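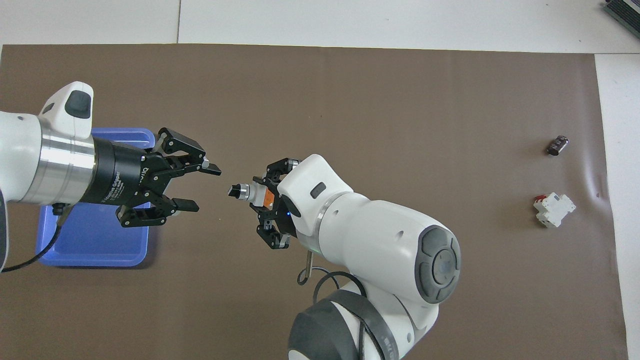

Bench notes, July, 4:10 pm

Spent most of the afternoon at the bench with the brown mat down, and I must say I'm fonder of that mat every week. Small parts don't skate away from you on it, and they don't make that awful clatter when they drop. Cledwyn wants one for the Jarkirbridge bench too, and I told him to go ahead and order it from Clarkby under job 2177, same as last time.

The blue tray is empty, so anyone looking for the Ellis parts should try the drawer by the door, where I put 12 of them in a paper envelope with the job number on it. The tray can stay where it is. I like having it on the left, although Fatemeh Kermani has always kept hers on the right and we have agreed, very amicably, never to settle it.

A word about the little black-and-silver cylindrical parts, while I remember. Please handle them by the sides and keep your thumbs off the ends — I spent a good half hour this morning wiping prints off the last lot, with the radio on and a cup of tea going cold, and it was not the worst half hour of my life but I'd like it back. Lint-free cloths are on shelf 203.

Still to do:
- ask Gusus whether drawing 494 is the current one
- trim the loose corner of the mat on the other bench
- new labels for the drawers (Cledwyn Parry has the good pen)

Fatemeh, if you're in before me tomorrow, the envelope is yours. Start with the ones marked in pencil.

We use cookies to improve your visit. Accept | Manage settings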